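Keeping the Seed: How a Regional Exchange Outlasted Its Founders

The Radgate Seed Exchange began in the back hall of a public library with 35 members and a single filing cabinet. It now holds 425 varieties of beans, squash, peppers and grains, most of them grown for generations by families in the valley and never sold by a commercial house.

Under the rules of the Exchange, any resident may borrow seed in January and is asked to return a portion of the harvest in the fall. Records are kept on paper as well as by computer, a practice the board reaffirmed last year after a long debate over storage costs.

Eliseo Arriaga, director of the Exchange, regards the written histories as equal in value to the seed. "A bean without its story is still a bean, but we have lost the instructions," he said. Each entry gives the grower's name, the soil, the planting date and, where the family permits, a recipe. The Coritz pole bean has the longest entry, with letters in three languages. 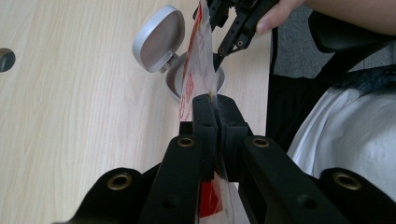 Storage remains the most frequent subject of inquiry from new members. Vira Kostiuk, who oversees the collection, advises that seed be fully dried before it is put away, and that it be kept cool and dark. Paper envelopes are preferred for the first weeks. A clear plastic bag lets a member check the contents at a glance, although it will also hold in any moisture left in the seed. Glass jars with tight lids are used for the permanent collection.

The Exchange will open a second site in Edet this spring, with space for 20 growers and a small drying room.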